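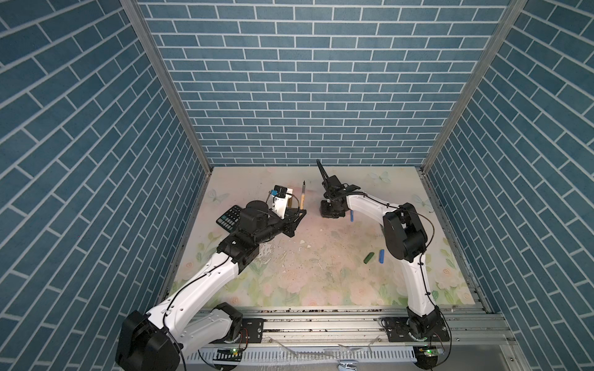
Subject: Re: Care of printed table mats and wall panels

To all list members at Hayes and Brudley:

The Facilities Office has received several inquiries regarding the floral mats. Scuffs and gray stains in the middle of a mat should be treated with a damp cloth and mild soap. Small fragments must be brushed off first, as wiping them across the surface scratches the print. Brick-pattern panels need dusting only.
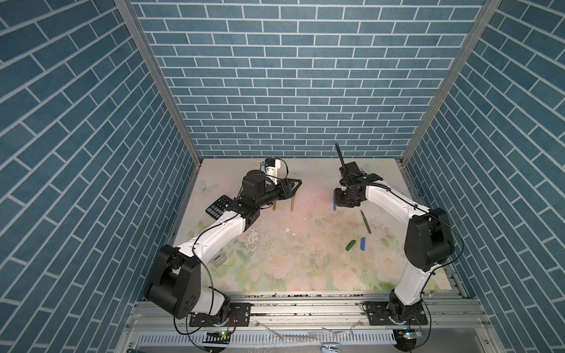 Hayes wrote:

> Our stock of pastel mats from Setier is down to 3. May we
> order the plain gray kind instead? Dust and grit would be
> less of a concern, and the rose print fades with washing.

Plain mats may be ordered through Memisero in packs of 5. Existing floral mats remain in service until the print is worn through. Calculators and hand tools are to be lifted from the mat before cleaning and returned to the supply drawer at the end of the day. 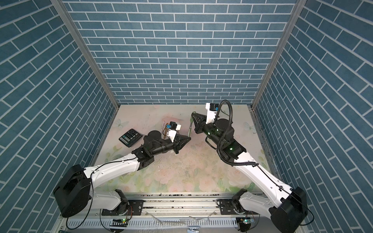 Brudley has asked whether pens and other small items may be left out overnight. They may not. The cleaning crew begins at 6 a.m. and is instructed to leave any table that has not been cleared.

Requests for replacement mats should reach this office by the end of May.

Facilities Office
Memisero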